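# narholm-fingertips

Recordings from a comparison of two fingertip pads on the Narholm hand-held gripper. Same linkage and same camera mount for both; only the pads change.

- **Pad A:** flat rubber
- **Pad B:** rubber with a roughened inner face

Each pad was used for 38 takes on soft items (socks, dishcloths, a knit hat) at an opening of 70 mm. The wrist camera sits behind the fingers and looks out between them.

Socks gave us the most trouble. A thin one lies so flat that the pads slide over it unless the tips start right at the toe or a fold. Go in at the toe when you can, with the fingers tilted forward a little.

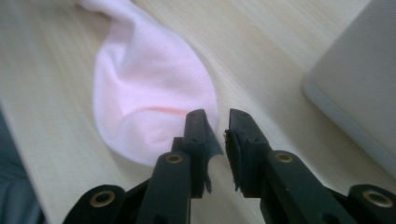 Pad wear matters more than we planned for. The film on the pads starts to lift after nearly 90 closings, and a lifted flap can catch on fabric and make a weak grip look like a good one. Check `pad_state` before comparing scores. Values are `new`, `worn` and `torn`.

## Layout

```
takes/ video, one folder per take
width/ finger opening, CSV
notes.csv item, pad, pad_state, result
```

## Known problems

- Bright tables wash out pale fabric. Exposure was left on auto.
- 8 takes have no width file. The Gostitora logger dropped them.
- Pad B on the hat was not repeated.

A second round with the Oletport pads is planned for November.

Maintainer: Sinan Yazıcı
Last edited: Mar 22, 2020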